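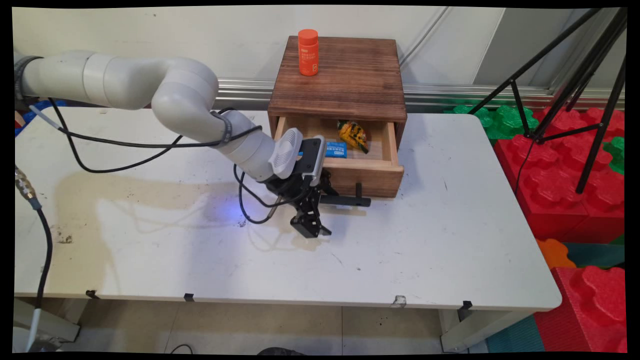
Section 4: Oiling and Waxing Your Dorville Keepsake Cabinet

Welcome back! If you've made it this far, the door is hung, the glue has had its full 24 hours, and you're probably itching to put something inside. Please hold off a little longer. An unfinished cabinet picks up every fingerprint in the house, and a coat of oil goes a long way (it smells rather nice, too).

You'll need the small bottle of Kornus oil from the kit, two lint-free cloths, the tin of wax, and a sheet of 241 paper, the fine gray one with the number stamped on the back.

1. Take the door off again. I know, I know, you only just put it on, but oil has a way of creeping into hinges.

2. Sand lightly, always along the grain, and wipe away the dust with a dry cloth.

3. Pour a little oil onto the second cloth and rub it in, starting with the back panel so you can get a feel for it where it won't show much.

4. Wait 15 minutes, then wipe off whatever the wood hasn't soaked up. Sticky patches will stay sticky if you leave them overnight.

5. Let everything dry until morning, then buff on a thin layer of wax and rehang the door.

Caution: Oily cloths can heat up and catch fire by themselves. Lay them out flat outdoors to dry, and never leave them balled up in a trash can.

Note: Kits packed before March came with a darker oil. It's perfectly good, but try it on the underside first if you like a lighter look. Hadiza Ekwueme at our Banemside shop will gladly swap an unopened bottle.

For dents and scratches, turn to Section 5.

Revised 7/10/24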